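Visit report: teleoperation open day at Trunalix, 19th November

Trunalix opened its demonstration lab to outside visitors for one afternoon. The company builds teaching stations for two-armed robots and sells them under the name Mandagi. I went to look at the operator side of the work: how a person shows a robot a task, how long a session runs, and what is kept afterward.

The visit began at the hand-guiding bench. The operator holds the arm by the wrist and moves it through the task while the joints record. It is easy to learn and needs no extra hardware. The drawback is that the person's own arms are in the way of the cameras, so the video is of limited use. Trunalix now keeps this method for teaching single positions, such as the start pose and the approach to a shelf.

Most sessions are run by remote control. The operator wears a pair of gloves and a wrist tracker on each arm, and sits with their back to the robot so that they work from the screen alone. Finger motion is mapped to the robot hand joint by joint. The thumb is the weak point. People with small hands need a fresh calibration, and the one I watched had to be done twice.

New operators start in simulation. The software, Plekano, uses the same gloves and the same control loop as the real station, so nothing has to be relearned later. The target for one task is 300 accepted demonstrations. The tabletop task on show had taken 375 attempts to get there. Rejected runs are kept in a separate folder with a short reason code - dropped object, collision, operator stopped.

I had two turns at the station. Depth is hard to judge from a single high view. I closed the hand too early on my first try and knocked the object over on my second. The staff operator worked more slowly than I expected and paused before each grasp. She said the pauses are trimmed before training.

Two points were left open. Jamow, which supplies the gloves, has a version with fingertip feedback due in February, and Trunalix could not yet say whether older recordings will mix with the new ones. There was also no clear answer on how much simulated data carries over to the real hands.

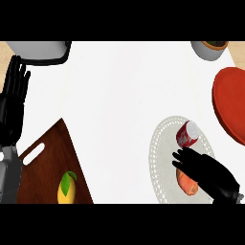
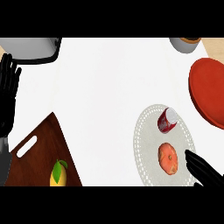

Tabletop task in simulation, both views: right hand at the placemat, left hand held upright on the other side.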